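Filed under: Home Office > Desks & Surfaces
9 replies · 752 views

Desk by the window: tray or no tray?

skosteck_fan
My whole desk philosophy is that drinks live at the back and everything else is negotiable. My sister says drinks should live in the kitchen. She doesn't work from home.

Zhuravel70
Your sister is right. I lost a keyboard to iced tea in March and I still get a sticky space bar in my dreams.

gomport
Was the tea at the back?

Zhuravel70
It was at the back until my elbow wasn't at the front.

Afia Kpodo
Pale laminate here, and I'm with the back-row people. I paid $70 for the desk secondhand and it shows every ring, so bottles with caps only, no mugs.
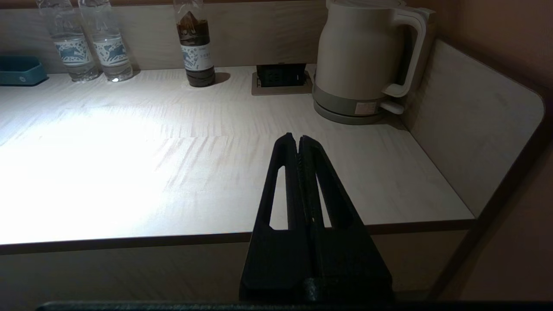 Laminate like mine forgives water and holds a grudge about tea. I keep two waters and one dark one against the back panel, and the teal tray at the far left is for whatever would otherwise migrate. The bright patch on the left and center is murder for reading paper, so I work on the dimmer right side.

gomport
A tray is just a drawer with no shame. Mine has held the same dead batteries for two desks.

Zhuravel70
Put the bottles IN the tray. Solved.

Afia Kpodo
Then where does the tray stuff go?

Zhuravel70
The kitchen, with the drinks.

skosteck_fan
Please don't let my sister find this thread.

Share (9)
Last updated: 2022-09-27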